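Why Do We Use Maps With Squares?

Take a map of a town and look closely. Many maps have thin lines going up and down, and other lines going from side to side. Together the lines make squares. We call this a grid.

A grid helps you tell a friend where something is. Each column has a letter and each row has a number. If the library is in column C and row 2, you say "C2". Your friend puts one finger on the C and one finger on the 2, and moves both fingers until they meet.

Always say the letter first. Then everybody reads the map in the same way.

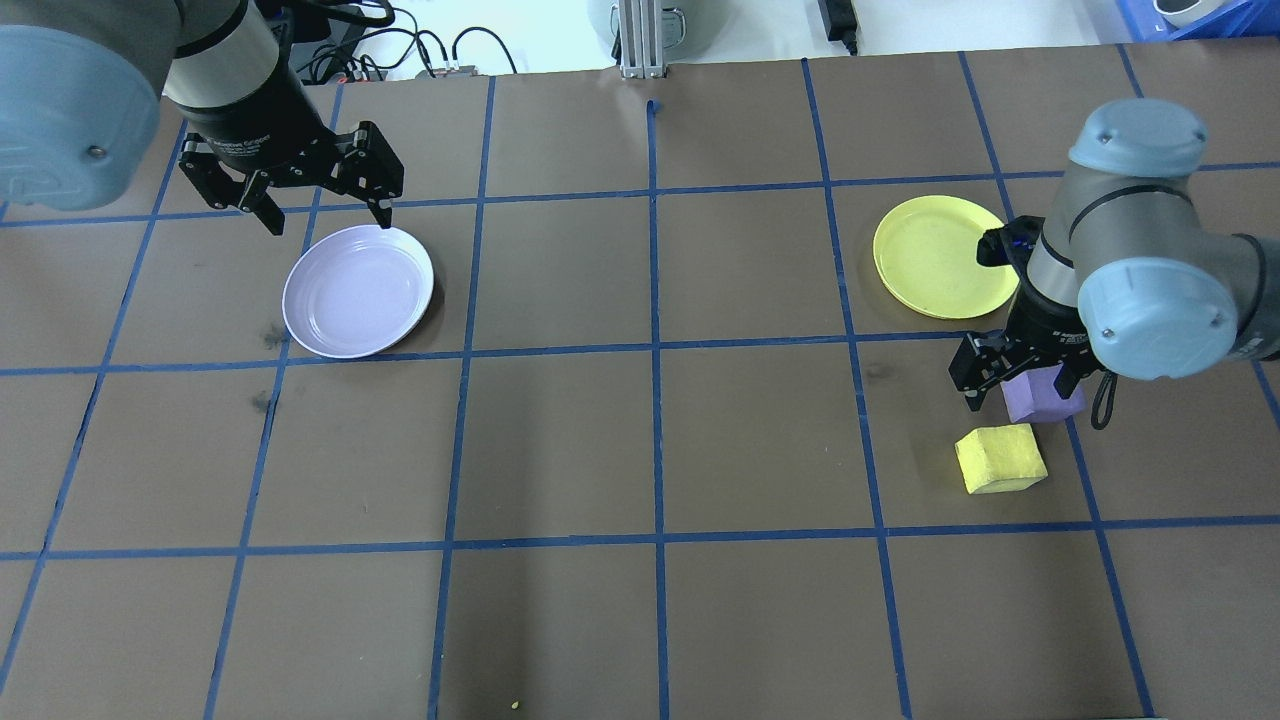
What happens if a place is bigger than one square?
Then the map gives more than one name for it. A long lake can be in D11 and also in E11.

Text: Lutfa Sheikh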